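A visit to the Mekero woollen mill

Posted Dec 28, 2021

We went to the fall open day at the Mekero mill in September and I am only now getting the notes typed up. The mill is in Stikik, on the Skomik River, 340 kilometres from our place. We drove up the afternoon before and stayed at a motel at the south end of town. The room was clean and the heater was loud.

The mill opens its production floor to the public once a year. The shop is open all year, but you can't see the machines from there. Tickets for the tour were $8 each, paid at a folding table inside the gate, and masks were required indoors. Parking is in the gravel lot across the road. It was full by mid-morning and people were leaving their cars along the shoulder as far as the bridge.

The tour starts in the sorting room, where fleeces come in from farms up and down the valley. They are spread on slatted tables so the dirt and short bits fall through. Our guide pulled a fleece apart to show the difference between the shoulder wool and the britch, the coarse stuff from the back legs. The coarse wool goes into rugs and felt insoles. Everyone was allowed to handle it and my hands were greasy for the rest of the morning.

Scouring is next door. The wool moves through a row of long tubs, each one cleaner than the last, pushed along by rakes. It has to stay hot enough to melt the lanolin, and if it's handled too roughly it felts. The room smells strongly of wet sheep. There is a viewing platform up a short flight of steps, and I would recommend it, as you can't see over the sides of the tubs from the floor.

We had a break in the yard before the second half. A canteen window was open in the side of the old boiler house, selling coffee, tea, soup and date squares. The soup was barley and quite salty. There were picnic tables, most of them in the shade, and a good view of the river and the old dam footings.
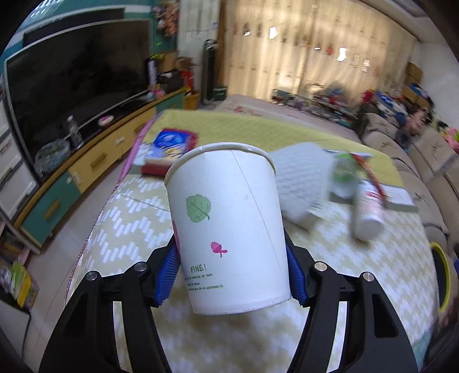 Dyeing was the part I had been looking forward to, and it was worth the drive. Mekero dyes some of its wool as loose fleece before carding and some as finished yarn, and the results are quite different. Loose fleece gives the heathered yarns, where several colours are carded together and you see flecks of each when you look closely. Yarn dyed in the skein comes out flat and even. A board on the wall had the shade cards pinned up by year. I was hunting for a green to go with a magenta I already have at home, and the closest match I'd seen all day was the leaves printed on the white paper cups, the green one with the darker veins and the small magenta one beside it, over the word FINE! in green lettering. The nearest thing on the shade cards was number 551, a green that is a bit greyer. I wrote the number on my ticket.

Carding and spinning take up most of the main building. The carding machines are large drums covered in fine wire teeth, and the wool comes off the end as a thin web that is divided into strips and rubbed into soft rope. It has no twist at that point and you can pull it apart with two fingers. The spinning mule is 100 years old and was moved here from a mill that closed farther down the river. The carriage runs out across the floor on rails, twisting as it goes, then runs back and winds on. It was switched on for only a few minutes for each group. Ear plugs were handed out at the door and you do need them.

The looms were not running on the day. One had a grey and cream blanket on it, partly woven, and the guide explained how the warp is threaded. I found this harder to follow without seeing it move.

The shop at the end was crowded. Mill-end blankets were well priced and mostly gone by the time we got in. I bought four skeins of the 551 and a bag of carded fleece in a brown heather. The Sung bus runs to Stikik from the city if you don't want to drive, but it arrives after the first tour has left.

A few practical notes. Wear closed shoes, as sandals are turned away at the scouring room. The stairs to the spinning floor are steep and there is no lift. Bring cash for the canteen; the shop takes cards. The washrooms are behind the boiler house.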